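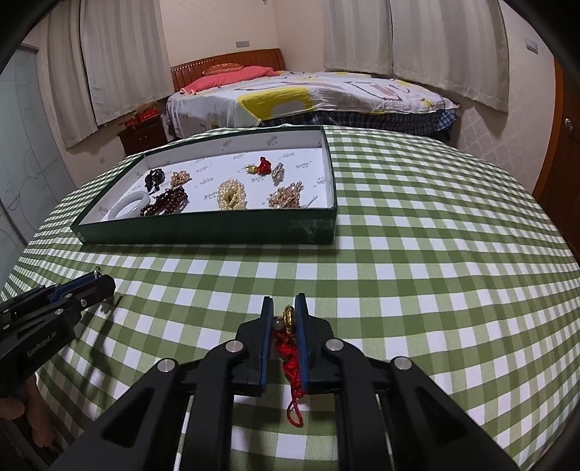
One reader writes that the timetable should be loaded before the display goes on the wall, as the data port can't be reached once the bracket is tightened. The steps in this section have been put in that order. If you are working from an older printed copy, throw it away.

## 4. Setting up the Ustell departure display

This section covers the single-sided Ustell unit used in waiting rooms and small station shelters. For the double-sided platform unit, see section 5. The sample timetable is the Mamis to Warnavau service, and the menus look the same for any other line.

### 4.1 Before you start

Have the following to hand:

- the display, bracket and four bolts
- the power lead and the sealed plug cover
- the memory stick holding the timetable file
- the station code from the line's route list
- the plastic key for the side cover

The station code must be entered exactly. Warnavau is 697. The code for Mamis depends on which side of the station the display serves, so check the route list and don't copy it from another unit.

> **Caution:** The display must be connected to the mains by a qualified electrician. Do not run it from an extension lead.

### 4.2 Loading the timetable

1. Lay the display face down on a clean, soft surface.
2. Open the side cover with the plastic key. A quarter turn is enough.
3. Push the memory stick into the port marked DATA.
4. Connect the power lead and switch on at the socket. The lamp beside the port shows amber.
5. Wait for the lamp to turn green. This takes around 30 seconds, and longer if the file holds both the weekday and holiday tables.
6. Switch off, take out the memory stick and close the cover.

If the lamp flashes red, the file has not been read. Check that it is in the top folder of the stick and that its name has not been changed. Some computers add a number to the name when a file is downloaded twice, and the display will not accept it.

**Note:** Files issued before 11th April use the old layout. They load without a warning but show all trains as calling at every stop. Download a fresh copy.

### 4.3 Fixing to the wall

1. Hold the bracket against the wall and mark the four holes. Leave a gap of at least 100 mm above the bracket for air to get out of the top vents.
2. Drill the holes and fit the plugs.
3. Bolt the bracket in place, finger tight only.
4. Hang the display on the bracket. Two people are needed for this.
5. Check that it is level, then tighten the bolts.
6. Have the power lead connected and fit the sealed plug cover.

Choose a place that passengers can see from the door. Avoid a wall facing a south window. The screen can be tilted forward a little using the screw under the bracket, and this usually deals with glare from ceiling lights.

### 4.4 Entering the station details

1. Switch on. The word USTELL appears, followed by the set-up menu.
2. Choose **Station** and enter the code. The station name should come up underneath. If it doesn't, go back and enter the code again.
3. Choose **Direction**. Pick *Towards Mamis*, *Towards Warnavau* or *Both*.
4. Choose **Rows** and set how many trains are listed at once. Four is the usual setting.
5. Choose **Walking time**. Trains leaving sooner than this are shown in grey. Leave it at zero unless the waiting room is some way from the platform — at stations with a footbridge, two or three minutes is about right.
6. Choose **Save**. The display restarts.

At a terminus, *Both* is not offered. Through coaches for the Lagos branch are listed on a separate row with the letter L after the time, and this can't be turned off.

### 4.5 Live running information

The unit shows timetable times only until it has been linked to the live feed.

1. Open **Network** and choose the station connection.
2. Type in the password supplied with the connection. Capital letters matter.
3. Choose **Test**. The word LINKED should appear in the bottom corner.
4. Leave the display running until at least one train has left, and check the time shown against the train itself.

If the feed is lost, the display goes back to timetable times after 30 minutes and shows the message *Times not live*. It links itself again when the feed returns. Do not switch it off and on to hurry this along — the search starts from the beginning each time.

> **Caution:** Passengers may rely on the display for the last train of the day. If the live feed has not been tested, put the printed notice from the back of this manual beside the screen.

### 4.6 Cleaning

Switch off first. Wipe the screen with a slightly damp cloth, and brush the vents with a dry one. Spray cleaners must not be used on the screen or near the side cover.

For fault codes, see section 7.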